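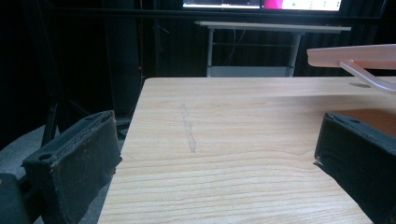
Replacing Worn Finger Pads on Hand-Held Grippers

Applies to: Nelard two-finger hand-held gripper, left and right units
Parts: pad set 236, four pads and adhesive

Worn pads were the cause of most of the dropped-object faults logged at the Miltstead bench. The usual complaint is that the jaws close on a thin carton, the reported width looks normal, and the carton slides out on the lift. Operators tend to squeeze harder, which wears the pads faster. Recalibrating the width sensor does not fix it. We tried that first and lost a day.

Before you start

Stop recording and close the session in Dixit. Unplug the cable at the gripper end. Do not work on the fingers with the unit live — the jaws have no guard and the pad faces meet with enough force to bruise a fingertip.

Checking the pads

1. Open the jaws fully over a clear part of the desk and look at both inner faces under even light.

2. Look for scuffed or chipped edges, pale material showing through along the rim, and fibres caught on the face. Fibres matter more than they look. A strand between the pad and a smooth carton lowers the grip.
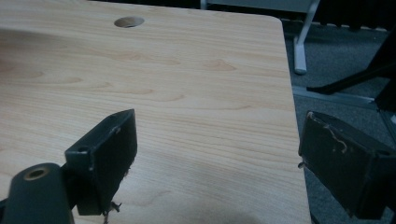 Last changed: Tuesday, February 27, 2024

3. Pull loose fibres off with tweezers. Wipe each face with a dry lint-free cloth. Don't use solvent, as it softens the adhesive.

4. If the edge is frayed or the backing shows, replace the pads on both fingers. A new pad opposite an old one closes off-centre and twists the object.

Fitting new pads

5. Lift the old pad from the lower corner with a plastic scraper. Clean off all the old adhesive.

6. Press the new pad on squarely. Hold for 30 seconds, then leave the unit for 2 hours before use.

7. Reconnect the cable and run the zero routine. If Dixit shows error 244, the jaws are not closing fully. Check for adhesive squeezed out at the pad edge.

Grip test

8. Put the open box on the table with a flat carton inside. Pick the carton up by its short edges, hold it above the box, and set it back down. Repeat with the other hand. Any slip is a fail.
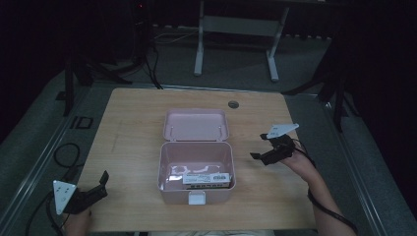
If the test fails

Check that the pad faces are parallel when closed. If they are not, the finger is bent or its screw has backed out, and new pads will not help. Tag the unit and send it to Trilok Joshi with the session log. Do not put tape over the pads as a stopgap. Sternus sessions recorded with taped pads had to be thrown out — the added thickness shifts the zero and every width reading after it.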